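Closik Luggage Rack Strap

Hi, I'm Tamara Husar, and I sell things for people who ride trains a lot (mostly because I ride trains a lot). The Closik is the strap I use for my own suitcase on the Lindgren line, where the racks at the end of the car are open at the front and the curves before Rikodville are sharp enough to send a bag with wheels halfway down the aisle.

It's a flat webbing strap with a cam buckle at one end and a soft loop at the other. You feed the strap around a rack post, through the handle of your bag, back into the buckle and pull. Five seconds once you've got the knack! The first couple of times will be slower, so maybe don't practice while the train is pulling out and there are six people behind you.

I wanted a strap you could undo with gloves on. The old one I carried had a tiny push button, and one January morning I nearly rode past my stop fighting with it. The Closik has a wide thumb tab instead, and the tab is orange so you can find it in a dim vestibule.

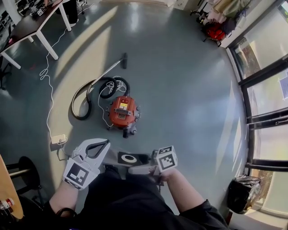

What you get

Straps per pack: 2
Length: 69 inches, end to end
Weight of the pack: 267 grams
Buckle: Clerkex cam buckle, coated steel
Webbing: polyester, charcoal or navy
Storage pouch: yes, with a drawstring

People ask if one strap is enough. For a carry-on, sure. For a big checked-size case I'd use both, one low and one through the top handle, and if you travel with skis or a folded stroller you'll be glad of the spare.

Will it fit my train?

Most likely. It wraps around any post or rail up to three inches thick - that covers the racks on every regional train I've been on. It won't help with overhead shelves that have a solid back and no rail, and it isn't meant for holding bikes. Please use the bike hooks for those (the conductors on the Lindgren line are pretty strict about it, and fair enough).

It also isn't a lock. Anybody can open it, so keep your passport and laptop with you at your seat.

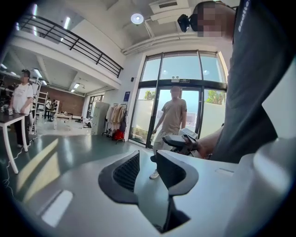 Light gray body, dark gray jaws

Care and returns

Hand wash in cool water and hang it up. A drop of dry lubricant on the buckle now and then keeps the cam moving, especially if your platform gets salted in winter.

You have 30 days to send it back, used or unused, and I refund the full price. Put your order number on a slip inside the pouch so I can match it up. Charcoal ships right away, navy takes a few days longer.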